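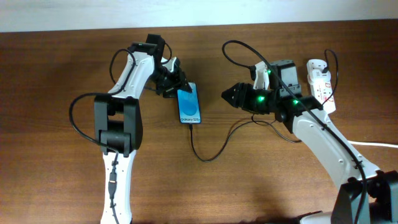
## Recording plug-in demos, the way I do it

I keep the Kukska task list open while I record, and the phone charger one is my favorite. Both hands get used, and the cable never sits the same way twice!

1. Put the phone down, then nudge it a little - don't line it up with the table.
2. Start Flalline before you move either arm.
3. Go slow near the port. I rest one hand at the top of the phone and bring the other in from the side.
4. Stop with both hands clear of the cable and hold for 2 seconds.
5. Tag it good, bad or redo right away (I always forget by lunch).

Keep the fumbles if you recovered from them. I tossed all of mine until March and really regret it - the set is at 2183 episodes now and still short on recoveries.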